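Fuselach Set-up Guide
Section 9: Recording your demos

I wrote this part after plenty of sessions on the PC teardown task, so it's set up the way I do it at the Iltholm bench. Before you start, unplug the computer from the wall.

1. Home the arm and open the gripper all the way.
2. Start a new session and pick your task. I like to begin with the processor task, where you hold the chip by its edges and keep it upright.

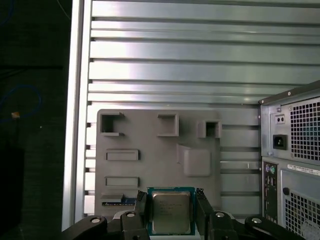
3. Drive slowly! The model copies your bad habits right along with your good ones, so if you jerk the stick, save the take as a fail and go again.
4. Aim for 60 good takes per task before you train anything.

Caution: keep the fingers clear of loose cables when you go into an open case.

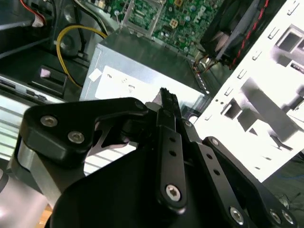
Page last changed: October

5. For the power supply task, vary your approach a little on each take - a few degrees of tilt is plenty.
6. Check the wrist view before you hit Record. I want the label filling most of it. 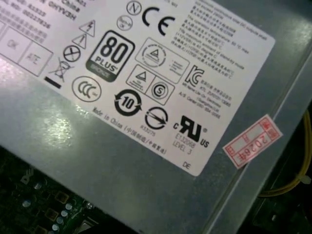
Fig. 9-3. Wrist view, power supply label with the 80 PLUS Bronze logo.

7. Shift the arm slightly, then record another. 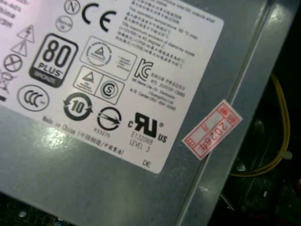

Fig. 9-4. Wrist view, label and red-and-white sticker.

Note: glare on bare metal is fine. I leave those takes in.

8. Press Save and wait for the beep before you move the arm.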